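## Checking a forecast before you trust it

Weather apps love a confident number. I don't, so before I plan a day outside I do this:

1. **Find the issue time.** A forecast put out at 5 a.m. is stale by midafternoon. If the page hides the time, skip it.
2. **Read the wind line first.** Highs get the headline, but a 35 mph gust will ruin your picnic faster than a cool morning.
3. **Compare 2 sources.** Make sure they don't run on the same model – plenty of apps just repaint one feed.
4. **Look at the hourly rain chances.** A flat 40 percent all day usually means they don't know the timing.
5. **Write down what happened.** Keep it up through June and see which source earned your attention.

My own log is short and it has already cost one popular app its spot on my phone.

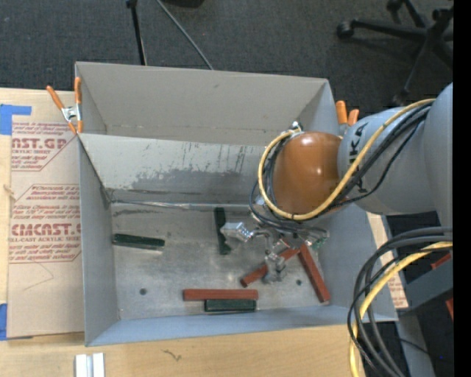

*Gray bin on a wooden tabletop, robot arm reaching in from the right.*

Skip anything past day seven. I've yet to see a ten-day outlook I'd bet lunch on.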